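**Ticket 287: Meeting table, Gillbridge first floor. Sticky patch, pale rings, general gloom**

Raised by: Shirley Nuttall
Picked up by: Sandra Hollis
Priority: Low (Shirley has asked for this to be changed to High. It remains Low.)
Status: see bottom

---

**Original report (Shirley)**

The big wooden table in the first floor meeting room has gone tacky at the window end. Papers stick to it. My sleeve stuck to it during the Mottram call and I had to pretend I was leaning in with interest. There are also two pale rings where somebody has put down something hot, and a sort of cloudy area in the middle that comes and goes depending on where you sit. Please can it be fixed before the Nalen people come in October, as they will be sitting at it for an entire morning and I would like them to be able to leave.

**Sandra, 9.10**

Had a look. Tacky bit confirmed, by elbow. It covers an area the size of a tea tray, and is worse at the edge where people rest their arms. Rings confirmed. Couldn't find the cloudy area.

Questions before I touch anything:

- What has it been cleaned with?
- Has anybody put polish on it?
- Who put the hot thing down? (I don't expect an answer to this one.)

**Shirley, 9.40**

1. The spray under the sink.
2. The spray under the sink might be polish.
3. No comment.

**Sandra, 10.15**

The spray under the sink is polish. There are also two empties of it behind the bin bags, so somebody has been very thorough. As far as I can tell the table has had a fresh coat every evening on top of the old one, with biscuit crumbs in between for strength.

The cloudy area: found it. Sat in Shirley's chair and there it was, sat in the next one along and it had moved. It is the light on the varnish. Closing that part as not a fault. Shirley may wish to try another chair.

**Shirley, 10.20**

I like my chair.

**Sandra, 11.30**

*Tried first:* warm water with a small squirt of washing-up liquid, cloth wrung out nearly dry, wiped along the grain. The grain on this table runs on the slant, so you end up working corner to corner and looking as though you're bowling. Dried straight away with an old tea towel.

Result: cloth came up brown. Table slightly less tacky. Did it again with clean water in the bowl (500 ml is plenty, you don't want a puddle) and the second cloth came up beige. Progress, of a dispiriting kind.

*Not tried:* white spirit. I know it's what everybody's uncle uses. I don't know what the finish is and I'd like to keep it on the table. The paperwork from Uven says "wood, light, gloss", and I had managed to get that far unaided.

**Sandra, 2.05**

Third go. Left it for 30 minutes between wipes this time. Tackiness has gone from most of it. What's left is one strip along the edge, nearest the door, and I think that strip is jam.

**Shirley, 2.15**

It won't be jam. We don't have jam in there.

**Sandra, 2.20**

It has pips in it.

**Sandra, 3.00: rings**

One of the two has faded a fair bit just from the washing, so part of that was probably polish gone white and not the finish itself. The other hasn't budged. Things suggested to me in the kitchen while I filled the bowl:

- mayonnaise
- toothpaste
- an iron, through a pillowcase
- a tablecloth

I tried the mayonnaise on the bad ring, with a saucer over it in case anyone fancied it. Left it for an hour, wiped it off, washed the spot. The ring is perhaps a shade fainter. The room smells like a sandwich. I'm not doing toothpaste on a gloss finish, it's gritty and I'd be trading a ring for a dull patch with a ring in it. The iron is a no. If we have to have a conversation with the insurers I don't want the word "pillowcase" in it.

**Shirley, 3.45**

Is a tablecloth really such a bad idea?

**Sandra, 3.50**

No. It's also what the last person said about the carpet, and now there's a rug on the carpet and a mat on the rug.

**Next morning, 8.45**

Dry overnight. Laid a sheet of printer paper on the window end, put a box file on it, went for a cup of tea, came back. Paper lifted off clean. Did the same on the door side. Clean there as well, so farewell to the jam.

**What's been changed**

- Polish removed from under the sink. It's in my drawer. Please don't go in my drawer.
- Cleaning note taped inside the cupboard door: damp cloth, drop of washing-up liquid, dry it after. No spray of any sort.
- 4 cork coasters put in the middle of the table. They were in the stationery cupboard the whole time, under the laminator, still in their wrapper.
- Bad ring to be left alone until after Nalen's visit. If it still bothers people then, I'll get a quote for having the top done properly.

**Shirley, 9.30**

Went in and leaned on it. Nothing. Sleeve came away at once. Thank you. One of the coasters has already gone.

**Sandra, 9.35**

3 coasters, then. I've written to the Mottram lot to ask whether theirs came from the same supplier and whether it went the same way, as we might as well share the misery.

**Status:** resolved, apart from one ring. Reopen if anything sticks. The room can be booked again from this afternoon, and anyone eating toast in there can do it over a plate.
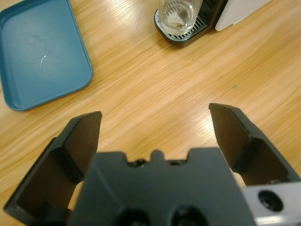
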